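Skarnden apresenta a nova coleção de tapetes de trabalho e passadeiras Wedevitz

30/08/2023 — A Skarnden, fabricante de revestimentos para pavimento, anuncia o lançamento da coleção Wedevitz, destinada a oficinas, lojas e espaços de ensino. A coleção chega aos distribuidores em outubro e será vendida em rolos e em peças cortadas à medida.

A base dos tapetes foi desenvolvida em conjunto com a empresa Ostex, que fornece também a fibra da camada superior. Cada peça suporta 200 lavagens e pode ser colocada sem cola. O rolo mais estreito tem 60 centímetros de largura. A primeira produção é de 1.000 rolos.

«Os nossos clientes pediam um tapete discreto, que se possa limpar depressa e que não fique com aspeto velho ao fim de poucos meses», explica Solomiia Shevchuk, responsável de produto da Skarnden. «Trabalhámos muito na cor, porque a cor é a primeira coisa que se nota num chão.»

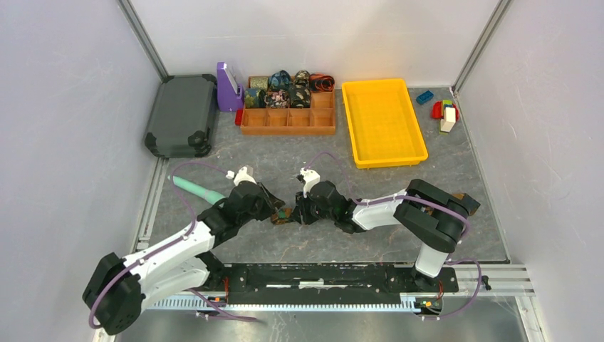 A paleta da coleção foi escolhida pela casa Kubiak e começa nos tons neutros. Um tapete cinzento com veios marmoreados, ténues, em castanho-claro e branco, combina bem com paredes de cinza claro e aceita ao lado uma parede de tom lavanda pálido. Para quem prefere mais contraste, há também verde-escuro e tijolo.

O catálogo tem 77 referências e pode ser pedido aos distribuidores da marca — as amostras são gratuitas para profissionais.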